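Household Task Gallery: Clearing the Table
Nindale Institute for Home Automation
Posted May 16, 2018

The Institute reviews whether machines can take on ordinary chores in ordinary homes. This page covers the sorting of chopsticks and spoons into an upright holder.
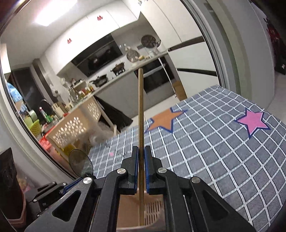
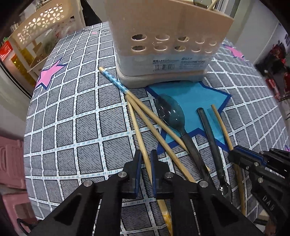 Putting away utensils remains a hard chore to hand over to a machine. The Katona program logged 1,448 attempts through the end of February, and 233 of them ended with an item dropped or left leaning outside the holder. Thin items account for most of these failures. A bamboo chopstick lying flat on a tablecloth, as several do in the second picture, offers very little to grip, and it must then be turned upright before it can go in. Spoons gave less trouble, with 124 attempts and 2 drops. The Institute's present view is that the task can be done under supervision but is not ready for unattended use. Results for the Plevetex dish rack will be added to this gallery when the review is complete.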